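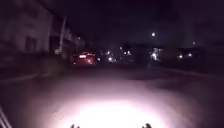 I've had the Skimard headlamp kit on our street rover for four weeks now, and I'm a little in love with it. The rover is a Zakach base, the 34-pound one, and the stock light was fine for hallways and not much else. I do nearly all my driving after dinner, so I needed real light on the road.

The kit is rated at 700 lumens and comes with a bracket, a short cable and 2 spare fuses. I had it bolted on in one evening (the bracket holes lined up first time, hooray!). Power comes straight off the accessory port, and the Moriarty controller app picked up the dimmer without any fuss.

Close in, the light is huge. You get a big bright patch right in front of the rover, and then it falls away softly.

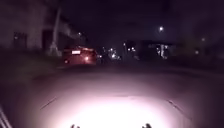 Trutham Road after dark, red car up ahead on the left.

My one gripe is that the near end of the beam washes out. The pavement goes almost white there and I lose all the texture, so I wouldn't count on spotting a small pothole through the video feed. I'm going to try tilting the lamp up a notch on Tuesday - and maybe tape some frosted film over the bottom half. If you run the same base and have found a good angle, please leave it in the comments!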